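BRARVILLE — Heltberg has completed the refit of its second-floor office in Fleltdale, with work areas back in use from October. The project covered seating, open storage and drinking water supply. Existing brickwork and ceiling beams were kept.

Storage is provided by open shelving with cubby compartments and low cabinets. Task chairs have mesh backs and armrests.

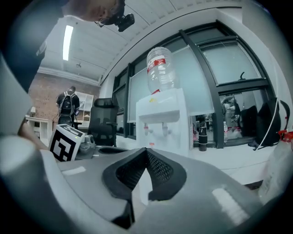

Bottled water dispensers are serviced every 8 weeks under a contract with Namboodiri. Two spare bottles are held on site.

"Staff asked for shared shelving within reach of the desks, and that set the layout," said Kendra Sandhu, facilities manager at Heltberg. Inquiries: extension 2077.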